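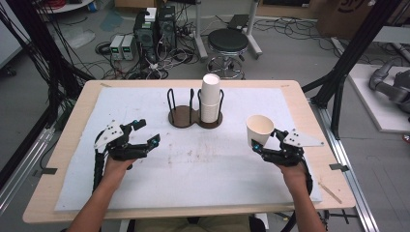

3.2 Materials and Specimen Preparation

Three outer fabrics were selected to cover the range of constructions used in midweight rainwear. The first was a plain-weave cotton treated with a paraffin-based wax, supplied by Celter. The second was the same base cloth with a dry wax finish, in which the wax is applied from an emulsion and cured. The third, supplied by Barnon, was a polyester-cotton blend with a polyurethane coating on the inner face. All fabrics were delivered on the roll and stored flat, in the dark, for 10 days before cutting.

Specimens were cut with the long side parallel to the warp. No specimen was taken from the outer edge of the roll, where the finish was visibly uneven in the paraffin-waxed cloth. Fold lines were marked on the back of each piece with tailor's chalk; an early attempt to use a fiber-tip pen was dropped when the solvent softened the finish and left a ring that later showed up as a leak path. Specimens from the Barnon roll curled after cutting and were held under a glass plate overnight.

Seamed specimens were made with a lapped seam sewn in polyester core-spun thread. Needle size and stitch density were held constant for all three fabrics. Seams were left untaped. Half of the seamed specimens were re-waxed along the stitch line by hand, following the care instructions given to retail customers by Kazlauskienė, whose workshop in Skokdale repairs coats of this type. The instructions call for the wax to be warmed until soft, rubbed into the seam with a cloth, and smoothed with a hair dryer. We followed them without change, although the amount of wax left in the seam then depends on the operator. A single operator did all of the re-waxing to limit this effect.

3.3 Flex Conditioning

Each specimen was folded along the marked line and flexed for 3000 cycles. This level was chosen after a pilot series in which fabric flexed for fewer cycles could not be told apart from unflexed controls. The pilot specimens are not included in the results. One pilot specimen of the coated blend was left on the flexing rig over a weekend and was removed at 3886 cycles, when the coating had begun to lift at the fold. It is mentioned only to show that the chosen level is below the point of gross damage for that fabric.

Flexing was done at room temperature. Waxed cotton stiffens in the cold, and the fold damage reported here is likely to be less severe than that seen in winter wear. A second series at low temperature was run in February and will be reported separately.

3.4 Water Resistance

Water resistance was measured by hydrostatic head, with the outer face of the specimen toward the water and the fold centered in the clamp. Pressure was raised at a constant rate until water came through at the third point. Drops appearing within the clamped margin were ignored. For seamed specimens, the seam was centered in place of the fold, and the location of each drop was recorded as either in a stitch hole or between holes.

The clamp needed some care with the paraffin-waxed cloth. Wax moved into the rubber gasket and reduced its grip, so the gasket was wiped with a dry cloth after every specimen and replaced after each fabric. Readings taken before this routine was adopted were discarded.

3.5 Handling of Data

Results are given as the median of each group, as the readings for re-waxed seams were strongly skewed. A small number of these seams held to the limit of the instrument and were entered at the limit value. Means would therefore understate the true resistance of that group. Flexed and unflexed groups were compared within each fabric only; we make no ranking across fabrics, given the difference in weight between the coated blend and the two cottons.

In total, 4 specimens were excluded from the analysis, all of them for slipping in the clamp. Exclusions were decided before the readings were assigned to groups. The specimen log was closed on 22/06/2019 and checked against the cutting record by Nabila Halim, who took no part in the measurements.

3.6 Limits of the Method

Hydrostatic head applies a steady pressure to a flat piece of cloth. Rain on a worn jacket arrives as drops, and the cloth is bent, rubbed and pressed by straps at the shoulder.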